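Interior Finishing II: Surfaces and Joints
Handout 4. Inside Corners in Paneled Enclosures
Instructor: Dayana Sandoval

Reading before the session: Lozano course reader, the section on trims and edge profiles.

4.1 Scope
This handout covers the inside corner formed by two decorative wall panels above a finished floor. Outside corners and window returns are treated in Handout 5. Students are expected to know the panel types introduced in Handout 3.

4.2 Pattern at the corner
Large printed patterns seldom continue exactly from one panel to the next. The installer should lay both panels flat, side by side, and decide which part of the print will fall at the joint before any cut is made. With leaf and grass designs, a modest difference in density between two walls is generally acceptable. Stripes and grids are less forgiving and must be aligned at eye level. 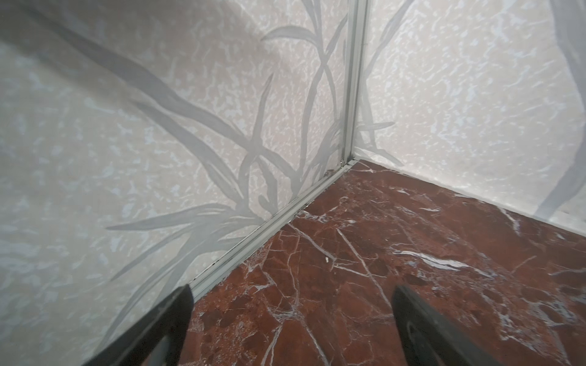
Figure 4.1. Inside corner with grass-pattern panels, aluminum trim strip and red marble floor.

4.3 The trim strip
A vertical strip covers the cut edges of both panels. In Figure 4.1 the strip is pale silver-grey and slightly glossy, set between cream panels with pale-blue flecks. Students should note how a plain metal line separates two areas of busy print. A strip in a matching cream would be a reasonable alternative, and the choice should be recorded on the finish schedule.

Strips are cut to length after the floor is in place. Cut ends are filed smooth and tested for fit before adhesive is applied.

4.4 Assignment
Draw a plan section of an inside corner at full scale. Each panel leg shall measure 200 mm, and the trim profile shall be labeled. Submit drawings to Othmane Filali in Room 120.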